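Evaluating the Redeo Simulation Kit for Block Stacking
Titilayo Akpan and Octavio Zúñiga
Supervisor: Adaeze Bashir
Submitted 10th June

2. What we tested

Redeo is a software kit sold to schools and colleges that want to teach robot programming without buying an arm. Our department at Nirkport has a licence for 37 seats. We were asked to decide whether it should be renewed in December. We ran 435 stacking trials using the sample controller that comes with the kit, then repeated them with our own.
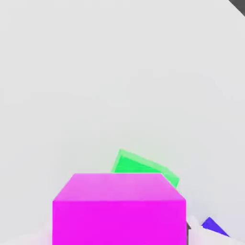

Our controller picks its target by colour. It thresholds the wrist view and takes the largest patch it finds, so with the magenta cube covering part of the green one it goes for magenta every time. We had planned to use edges as well, but the green block sits at an angle to the one in front and our edge code was written for square-on views. Ifeanyi Omoregie suggested sorting by hue first, and we kept that.

3. Problems

Plain colours on a light grey background are easy to separate. We don't expect the same results on a real bench. The manual is also thin on lighting settings, and the labelled export stopped at 683 files when we had asked for 1,000. Support replied the next day with a patch.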